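Adom Amoah
30 August 2020

Right, kettle's on, and as three different people have messaged me this week about labels fading in the greenhouse, I thought I'd do a proper thread on ribbons and label stock for small nurseries. Long one, sorry, get comfortable!

When we started selling herbs from the back gate I bought the cheapest direct thermal labels going, the sort that need no ribbon at all. Lovely crisp print on the first morning. By the end of a hot spell every pot of thyme had a grey rectangle on it and I was identifying things by smell (not so easy with nine sorts of mint, I can tell you).

So if your labels live indoors for a few days, on parcels or in the fridge or whatever, direct thermal is grand and you can stop reading here and enjoy your evening. If they sit in the sun you want thermal transfer, where the print comes off a ribbon and onto the label.

My printer is a Gulto, second-hand, bought from a chap shutting down his candle business. It does both kinds, there's a setting in the menu, and do please check that setting before you ring anyone in a panic. I had mine on the wrong one for a whole afternoon and got metres of beautifully blank labels.

Ribbons, then. You'll see wax, wax-resin and resin. Wax is cheapest and fine on paper. Resin is tough as old boots but wants a synthetic label and more heat from the printhead. Wax-resin sits between the two and is where I've ended up for nearly everything.

I use the Nusorier wax-resin in black. I tried their green once for the salad plants, thinking it would look fresh, and from any distance my customers couldn't read a word of it. Two rolls left if anybody wants them, you'd only need to pay the post.

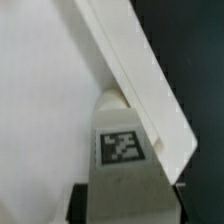 Pale matt plastic with a groove along it, close up.

Width is what catches people out. Your ribbon should be a bit wider than your label, so the label never rubs against bare printhead at the sides. My labels are 78 mm across and I was sent narrower ribbon by mistake, used it anyway because I was in a hurry, and regretted that rather a lot by the spring.

Then there's which way the ink faces, inside or outside of the roll. Press a bit of sticky tape on the outer side of the ribbon and peel it off. If the tape comes away black, it's ink side out. Write that on the box in big letters, as you'll have forgotten by the time you next order (I always have).

Label stock: I get Plikeck polypropylene ones from Urbańczyk, who are a small family outfit and will cut you a sample strip if you ask nicely. Ask for the outdoor adhesive. The ordinary one lets go of a damp pot in no time and you find your labels stuck to the cat.

Give the labels a while to settle before you judge them, too. I leave a test one on a wet pot for 24 hours, then have a go at it with my thumbnail and a drop of washing-up liquid. If it smudges, turn the darkness up a notch or slow the print speed down, one or the other, and try again.

Cost, since someone's bound to ask. My last order of ribbon and labels together came to £42 and I expect it to see me through to December, when it all goes quiet apart from the bay trees and the odd wreath.

Oh, and keep the spare rolls in a bag out of the shed! Mine got dusty over the winter and the dust goes straight under the printhead and leaves thin white lines down everything. A wipe with an alcohol pad at each ribbon change has sorted that.

If you've got a resin ribbon you get on with for tree tags, do tell me which one, I've a batch of young plums to label and would love to hear.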